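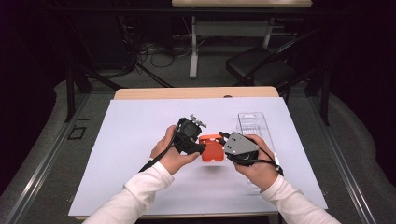
Photo: Anselmo Cabrera / Clukmont Quarterly

Packing small goods is among the oldest tasks in the trade, and it remains one of the least studied. At the Hatness packaging workshop, where light manufacturers bring their products to be fitted for trays, the subject receives a full program of its own, and the work begins at a table.

The requirements are modest: a pale, clean surface, a clear plastic tray, and the article to be packed. A small orange-red case with a rounded face is an ordinary assignment. It must go into its place without scraping the wall of the tray, and the person who buys it must be able to take it out again without a struggle.

"We ask for a plain work surface before we ask for anything else," said Yolanda Sánchez, who directs the program. "A clear tray on a cluttered bench is very hard to judge. The rim disappears."

The workshop was established in the former Flores dry goods building and now keeps a library of 321 tray patterns, filed by length and wall height. Of these, 118 were drawn for a single client, Trotivby, whose line of small household cases changes size nearly every season. Older patterns are seldom discarded. A tray cut for one article often suits another with little alteration, and staff consult the drawers before any new drawing is approved.
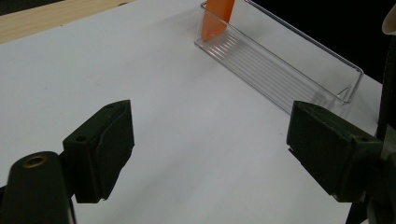 Why are clear trays so often used for small goods?
They let a packer or a shopper check the contents without opening anything, and they stack neatly when empty.

Clear plastic does have its difficulties. It shows dust and fingerprints, and its edges throw reflections that can hide a hairline crack. The workshop therefore inspects each sample twice, first under the overhead lights and again beside a window -- preferably before noon, when the daylight on that side of the building is most even.

Placement is treated with equal care. Ms. Sánchez prefers that a long tray be set at a slight diagonal to the packer, an arrangement that she says spares the wrist on the far compartments.
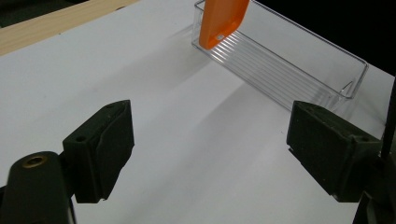 Not all of her colleagues share the preference. Several senior packers continue to work with the tray square to the table edge, as they were first taught, and the written procedure permits either method. It is stricter on the matter of clearing. Finished goods leave the table at once, and no more than four empty trays may be kept within reach.

The program will issue a revised handbook in January, with new chapters on shallow trays and on rounded articles, which tend to shift when a carton is tilted. Client firms will receive printed copies, and the pattern library will remain open to them by appointment.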